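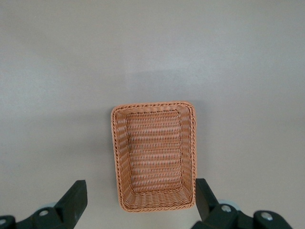 One of the woven baskets in the Skostalel sorting room.

Basket swap is back at Skostalel this October

If you've got a drawer full of odds and ends, good news — the basket sorting afternoons are on again in the back room on Harnon Street. I stopped by at 2 and stayed way longer than I meant to!

The idea is simple. You bring your small stuff, grab a basket and sort it for the swap shelf or the Pascual playroom. Last year they moved 1000 items, and this time they'd love to beat that. There's space for 30 people, so get there early. 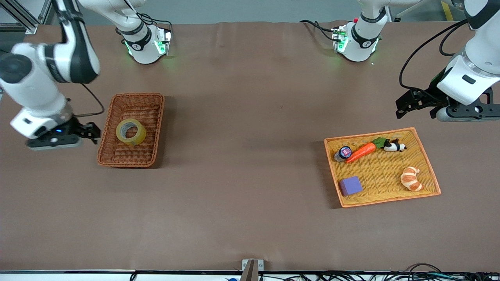 Packing tape in a brown wicker basket on the long work table.

I'm a sucker for the toy baskets, I'll admit. Give me a little panda and a toy croissant and I'm happy for 20 minutes (my own kitchen drawer can wait).

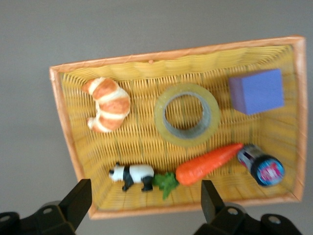 Baskets are lent out free, but please bring them back. Lakov Hardware is taking drop-offs at the front counter too, if you can't make the afternoon.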